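Call for Participants: Demonstration Operators for Two-Arm Tabletop Tasks
Veltby Manipulation Data Program, spring intake

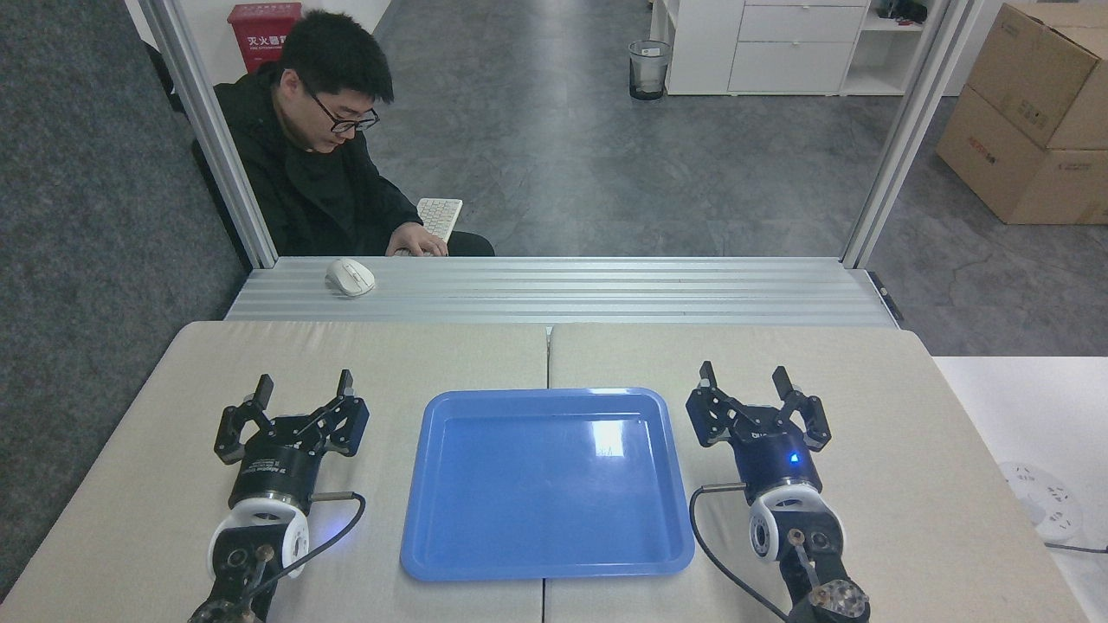 ZUSTANO, Jan 29, 2021

Veltby is recruiting operators to record demonstrations for a learned control policy. The work is done at fixed stations with two arms, each carrying a parallel-jaw gripper, over a fabric-covered tabletop. Most tasks in this intake start or end at a shallow blue tray placed between the grippers: picking, placing, handing an item from one gripper to the other, and turning the tray itself.

Work content

Operators drive both arms by hand controller. An episode begins with the jaws open on either side of the tray and ends when the task sheet condition is met or the time limit expires. A station attendant starts and stops the recording at the keyboard and enters the outcome code. Failed episodes are kept and coded as failures. Operators do not delete or repeat an episode on their own initiative.

Each operator is expected to complete 300 accepted episodes over the contract. Output in the first week is usually around 30 per shift and is not used for assessment. Object sets are changed according to the Sfeir task list, revision 5. Episode review is carried out in Goler, and access is provided on the first day.

Requirements

Age 18 or over. Normal or corrected vision, including depth perception. Full use of both hands. Able to work seated for two hours between breaks. Able to read task sheets in English. Experience with teleoperation, CNC setup, or bench assembly is useful but is not required. Left-handed applicants are encouraged, as the current set is weighted toward right-hand leads.

Terms

16 places. Fixed-term, part-time, paid hourly, training hours included. Shifts are four hours, morning or afternoon. The contract runs to the end of May. Joint positions, gripper state, and camera video are recorded. The cameras may capture operators and attendants, and a signed consent form is needed before the first shift.

To apply

Send a one-page résumé and your shift preference to the Veltby recruiting desk, subject line "Tabletop operator." Selected applicants will be invited to a trial session with a short handover task. Travel to the trial session is not reimbursed.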